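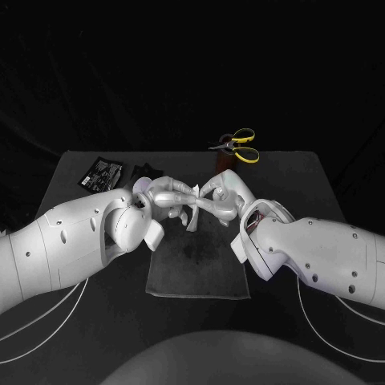 The cutting table: felt mat, scissors in their cup.

Narulano Paper Room
Progress report to the Eltlow Small Grants Program
April 7, 2026

Grant amount: $2000
Period covered: from the January payment to now
Status: on track, with one sulk over shelving

What we said we would do

Our application promised three things. We would turn the back half of the Narulano room into a proper cutting and folding area, we would buy tools that cut, and we would produce 90 paper lantern kits for the school in Cabanatuan that asked for them. The application also used the phrase "a vibrant hub of making." We have removed it from our own copy and would be grateful if you did the same with yours.

The tables

The old trestles are gone. They had served for years and leaned in a way that made every straight line a matter of opinion. In their place we have six dark gray tables bought secondhand from an office clearance, which left more of the budget for paper. The color was a worry at first, as everyone had pictured white. It has turned out well for us: pale strips show up against it, and much less stock now gets swept into the recycling by accident. We used to lose a good deal of it that way and blame the paper.

Each table has a dark gray felt mat toward the front edge. The mats stop thin sheets from skating away while a fold is being pressed, and they mark out where the work is supposed to happen. Mats already have stains. One has a faint dark patch near the middle that has been blamed on glue, tea and the previous mat. We have stopped trying to keep them pristine and will list them under consumables next year.

Scissors

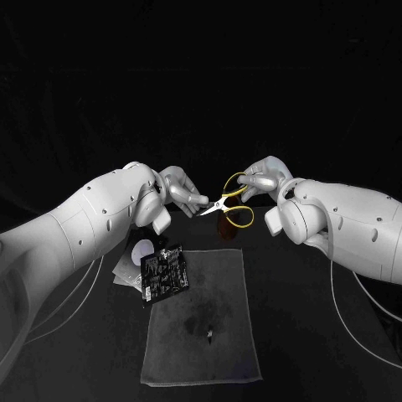 Scissors took up more of our meetings than any other line in the budget. The lanterns have slots and narrow tabs, and our inherited scissors were long kitchen pairs that could open a sack of rice and do very little else with confidence. After trying several kinds we settled on a small pair with short blades that taper to fine points, so a cut can start exactly on the pencil mark. The handles are bright yellow ovals. This was the only color in stock, and we would now pay extra for it. Yellow loops can be spotted across the room, under a pile of offcuts or leaving in somebody's apron pocket. Losses so far: none, unless you count the pair that spent a week in the cookie tin.

The cups deserve a line of their own. We had budgeted for a wall rack from Zusport, and it arrived with a diagram, a bag of screws and no holes where the diagram said holes would be. It went back. Scissors now live in small brown cups at the far side of the tables, and the rule is that a pair goes back in the cup before anyone stands up. The refund from Zusport covered a second order of paper.

The kits

This is the part you are paying for, so we will be plain. We have finished the template, tested it on people who had never folded a lantern, and rewritten the instructions twice. The first version told the reader to "fold as normal." The second had a step that could be followed only by somebody with the lantern already in front of them. The third works, and our testers have become noticeably more polite.

Cutting is under way. The strips for the lantern ribs are the slow part. They must be folded once along their length and stand upright without help, and any strip that slumps on the mat goes into the practice box. The practice box is very well stocked. We expect to have all 90 kits packed by the end of the grant period, and we will send the shipping receipt with the final report.

Money

Tables, mats and scissors are paid for. Paper is paid for, including the second order. What remains is set aside for boxes and shipping to Cabanatuan, where the first quote was alarming and the second merely unpleasant. We are holding out for a third. There is nothing left for shelving, and the finished kits are stacked on the windowsill in alphabetical order of nothing.

Requests

We would like your permission to move the unspent signage money to shipping. The sign was to say "Narulano Paper Room," and a sheet of paper taped to the door has been saying so since we opened. If you need this request on the separate form, please send us the form; the link on your grants page opens the form for boats.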